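Home | Syllabus | Notes | Readings | Contact

Vehicle Design 2, notes for session 12
Minttu Aaltonen

Homologation, or how a race car drags a road car along behind it

Last time we finished with crash structures, so today I want to talk about rules. I know, I know. But homologation is where some of the strangest cars ever sold come from, and I could go on about it all day (bring coffee!).

The basic idea: a racing series wants cars that are related to something a customer can buy. So the rulebook sets a minimum number of road cars, and the maker has to build them before the racer is allowed to start. Set the number at 1000 and you get a proper production run. Set it low and you get something hand-finished, expensive and usually pretty uncomfortable.

Our case for this session is the Marham coupe, later sold as the Zovton. The plan was 600 cars. The first batch was 172, and every one of them had the wider rear track, because the race suspension wouldn't fit under the standard bodywork – that one decision changed the rear fenders, the bumper, the fuel filler and even the spare wheel well. Follow that chain in your reading, I'll ask you about it.

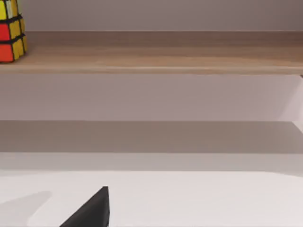
What the rules leave alone

Interiors, mostly. The Marham kept its ordinary dashboard, heater and door cards, and buyers could still order the softer seats. The engine was another matter. Flornon supplied the cylinder heads, with bigger ports than the road car needed, and low-speed manners got worse as a result. Owners complained about it in traffic, and I have some sympathy – I drove one for an afternoon and stalled it twice.

Compare that with the Minja, a much smaller car built under a weight limit. There the engine stayed nearly stock and all the effort went into thinner glass and aluminum doors.

For next session

Read the chapter on evolution models and pick one part of the Zovton that exists only for racing. Write a page on what it cost the road driver in noise, comfort or money. Sketches are welcome, messy ones too. We'll start with brakes.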